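Notes for week 11, posted Sunday, December 10, 2023. These replace the version that had last year's reading list in it, which two-thirds of you downloaded anyway.

# Shelf Life: Who Decides When Food Is Old

Last week was the warehouse. This week we follow the food out of the building and into the home, where record keeping stops and the drawer at the bottom of the refrigerator begins.

## 1. Two kinds of old

Food gets old in two ways, and most household arguments come from mixing them up.

**Spoilage** is what happens to the food. Microbes grow, fats go rancid, cells lose water and collapse. It has no interest in the label.

**Expiry** is what happens to the label. Somebody picked a day, a machine printed it, and on that day the yogurt turned, in the eyes of half the household, into a hazard.

A third kind, **danger**, overlaps with both less than you would hope. The bacteria that spoil food (slime, smell, fuzz) are mostly not the ones that put people in the hospital. Those can grow quite well in food that looks and smells fine. So "I sniffed it" is decent evidence about spoilage and poor evidence about safety. Write that down; it comes back on the final in a different hat.

## 2. What the dates say

In the United States, infant formula is the one product with a federally required date. Almost everything else is up to the maker, the store, or a patchwork of state rules, and the wording follows suit.

| Phrase | What it usually means | What people hear |
|---|---|---|
| Best if used by | Quality may drop after this | Throw out after this |
| Sell by | A note to the store | Throw out soon after this |
| Use by | Last day the maker vouches for top quality | Poison after this |
| Freeze by | Freeze it by then to keep it at its best | (not read) |

"Sell by" is the odd one. It's an instruction to a stock clerk that went home with the customer. We discussed in week 6 why stores like it: it tells staff which carton goes in front. Reach to the back of the case and you have defeated the system, and you also have slightly newer milk.

## 3. Case: the Tostora salad bags

Tostora is the regional grocery chain from the first problem set. Its own-label salad bags carried a "use by" date set by the packer, Reisinger, and the date was cautious. Reisinger had every reason to be cautious. If a bag goes slimy before the date, the complaint goes to Reisinger. If a perfectly good bag is thrown out on the date, there is no complaint, and quite possibly a second sale.

Tostora tracked 1000 bags through its stores for the month of June. Of those, 400 were marked down or pulled before anyone bought them. Staff graded the pulled bags by eye, and almost 40 percent of those were judged still good enough to serve.

Before you quote that in an essay, three cautions.

- Grading by eye catches spoilage. See section 1.
- June is a strange month for salad. Demand jumps around with the weather, and the ordering software was still living in May.
- The graders knew what the study was for. They were also allowed to take the good ones home.

The chain's answer was to move the date back by 2 days. Waste in the stores went down. Waste in people's kitchens was not measured, and my guess is that some of it simply changed address. A bag sold closer to the end of its life has less life left when it gets to you. **The store's number improved, and the store's number was the one in the report.** Keep this pattern in mind for the essay, since it fits a good many things that aren't salad.

## 4. The container cure

At some point every household decides that its problem is a shortage of plastic.
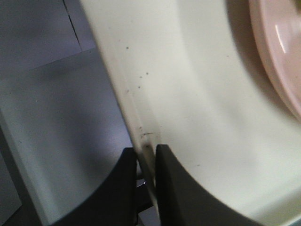
*Fig. 1. Cream-colored plastic, narrow rim.*

The storage industry has been generous with help. Brikix, whose catalog is in the readings folder, sells a line of stacking bins under the promise that food "stays fresher when it has a place." Look hard at that sentence. It makes no claim about temperature, moisture, or air. It says that order is freshness. You may find this persuasive on a Sunday evening with the refrigerator door open.

What a container can do, in plain terms:

1. **Slow down water loss.** A lid helps. Leafy things are mostly water and would like to stop being so.
2. **Keep liquid water off surfaces.** A lid works against you on this one. Trapped moisture condenses and sits on the food, and rot enjoys that. A dry paper towel in the box does more than its price suggests.
3. **Keep smells and drips apart.** Useful for onions. Important for raw chicken, which goes on the bottom shelf, in something that doesn't leak, no matter who complains about the layout.
4. **Hide things.** Not in the catalog. An opaque box at the back of a deep shelf is where leftovers go to be forgotten with dignity.

Item 4 is the one I want you to think about. We waste a lot of food because we don't see it. A matching set of solid-colored boxes looks wonderful and tells you nothing about what's inside. A mess of half-covered bowls looks awful and tells you everything. I have no solution except masking tape and a marker, and no firm has yet offered me money to say so.

## 5. Why leaves are the hard case

Dried beans are easy. They were close to dead when you bought them and they plan to stay that way. Leaves are another matter, because a harvested leaf is still alive: it breathes, uses up its sugars, and gives off water and heat. Cold slows all of this down. Cutting speeds it up, which is why whole heads outlast the chopped bag, and why the chopped bag needs all that careful work with the gas inside it.
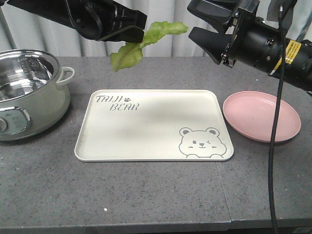
Wilting, then, is mainly a plumbing problem. The cells lose water, pressure inside them drops, and the leaf goes limp. A limp leaf is not a spoiled leaf. Put it in ice water for a while and it will often stiffen up again, provided the cells are still whole. Slime is different: there the cell walls have broken down and microbes have moved in, and no amount of ice water will talk them out of it.

Brown edges sit between the two. Where tissue is cut or bruised, compounds in it react with oxygen and darken. It looks bad and is mostly harmless. It is also the thing shoppers punish hardest, so packers spend more effort on preventing brown than on nearly anything else you would care about.

Ethylene, briefly. Apples and some other ripening fruit give off this gas, and lettuce reacts to it with rusty spots. The two end up side by side in the same drawer in most homes because both are "produce," a category invented for the convenience of people who run stores.

## 6. Case: Grivetti's and the staff meal

Grivetti is a small restaurant group with a rule that nothing may be thrown out until the kitchen has asked whether staff would eat it. It costs nothing and needs no software. It works on bread, trim, and sauces. It works badly on salad, for reasons you can test by offering a line cook a bowl of yesterday's greens at the end of a shift.

The rule also had a side effect. Once the staff meal depended on leftovers, prep cooks began to make slightly too much of the things they liked. Short ribs, mainly. On paper, waste fell. Meat orders did not.

Compare with Tostora. In both cases, ask what was counted, who did the counting, and what they got to take home.

## 7. For discussion section

Bring half a page on one of these. Half a page means half a page.

- Pick an item in your kitchen that is past its date and still there. Which kind of old is it? Why is it still there?
- Suppose all date labels except the one on infant formula vanished tomorrow. Who gains, who loses, and who ends up sniffing things?
- Rewrite the Brikix promise so that it is true. You may not use the word "may."
- Would you have moved the Tostora date? In which direction, and who gets the complaint?

**Reading:** the Brikix catalog (yes, all of it, it's short), the Tostora summary sheet, and your notes from week 6 on stock rotation.

**Reminder:** kitchen diaries are due at the start of class. "I ate everything" has been submitted every year this course has run, usually by the person with the roommate who also takes the course.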